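Folding cloths with the Virka two-arm kit — my tips after a summer of it
Posted 6/5/20 by Gearóid Lenihan

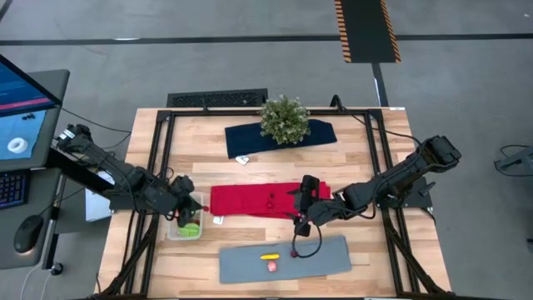
What you get for your money

I've had the Virka on hire from Dosberg since last August, and so many of you have written in asking whether it's worth it for the household pile that I thought I'd better put my notes in one place. It's two black arms on a metal frame that goes right round the table, plus the software, and you pay 25 a month on top of the deposit (which was 1,000, ouch). If you buy outright it's 2,030 and you keep the lot. I'm still hiring. Ask me again next year!

The table itself wasn't in the price. Mine has a light plank top and the arms seem to cope with the stripes perfectly well, though the booklet says plain is better.

Start with something small

Tea towels and napkins first, please. I went straight in with a double duvet cover and spent the evening untangling it from both arms. Smaller cloths are much kinder, and you learn what the grippers can and can't get hold of. A red cloth on pale wood is a lovely one to practise with, as you can see from right across the room what's going on.

Let both arms work

There's a setting for one arm only and I'd leave it alone. With an arm coming in from each side you can have one busy at each end of the cloth, and long strips come out far straighter. If a strip bunches up in the middle, pause it, give the cloth a good shake and lay it down again. Don't try to pat it flat while the arms are live — the manual is very firm on this and so am I.

Buttons and thick bits

Anything with buttons goes fasteners up on my table, or I do it by hand. The grippers pinch best on a single layer, and a lumpy seam throws the second fold off. I did try a cardigan. It went back in the basket.

Leave things out if you like

I used to clear everything away before each go, but Drenora (the people who do the updates) have a sorting programme as well, so now I keep a few bits on the table for it. A plant on the navy cloth at the far end, a clear tub of greens nearer the middle, a couple of small bright things on the grey felt at the near end. Felt is great for this, by the way. Little things don't skid about on it, and it shakes clean out of the back door.

Keep the screen handy

Put your monitor and keyboard to the side of the frame where you can reach them without leaning over. I had mine behind me for the first fortnight and my neck has not forgiven me.

Cables

Check them before every session. A loop hanging from the gripper can drag on the cloth, so I use soft ties from Gallagher, a pack of 10, and snip the tails off short. Hard plastic ones scratched my arm (my own arm, I mean).

Would I recommend it?

For a big family wash, no, it's too slow and I can do a week's tea towels in the time it takes to do a handful. For a guest house with stacks of matching napkins, or for somebody whose hands are sore, I'd say take the hire and see how you get on. Dosberg were very decent about swapping a stiff gripper, and the new one came with the fittings included.

Next up is pillowcases. If you've managed to get a fitted sheet through one of these, do leave a comment, I'm dying to know how!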